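Gripper trials, bench notes and pictures
Posted 9/30/18 by Lizelle Kekana

Three suppliers have now told us that their fingers will pick up "anything". We asked Bokar, Okham and Salem to lend us a pair each and ran them on the same arm, with the same controller and the same sorting job. Tarek Slaoui did the mounting and most of the swearing. I kept the log and wrote this page.

The job is dull on purpose. Toy bricks lie about on a white table and have to go into the bins by colour. Every sales video has something like it, usually with the bricks set out neatly, all studs up and a good hand's width apart. Ours get tipped out and left how they fall, and that is where the quoted success rates start to look a bit hopeful.

I have left the full log off this page. Each pair of fingers got 7 runs, which is too few to settle anything, and I would be wary of anyone who quotes our results as if it were. The brochure for one set promises 2000 cycles before the pads need changing. We can't confirm that and I don't see how a week on loan could.
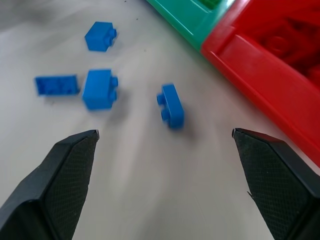 Wrist camera, jaws open. Four blue bricks still on the table, the nearest one lying at a slant with its studs to the left. Crosshatch pads on both fingers.

The wrist view is the one the controller works from, so it matters more than the nice wide shots. Look how soft the brick edges are. Ginon, who make the camera software, say blur on this scale makes no difference to the grasp point. Perhaps so. Tarek would like to see it tested with the arm slowed down, and I agree with him.

Look also at the big brick and the flat one beside it. There is next to no room between them for a finger as thick as these. A person would nudge one aside without thinking. None of the three suppliers mentions nudging, and the standard routine we were given has no step for it.

As for the crosshatch, I remain to be convinced. It looks grippy, and on something soft it may well be. On smooth hard plastic I would want a plain pad next to it for comparison before paying extra for a pattern. There is also a small pale chip or notch on the inner edge of the right finger, which I have noted in the log.

Plain pads are on order and we should have them on the arm by December. Until then I am not recommending any of the three, whatever the reps may tell you I said on the phone.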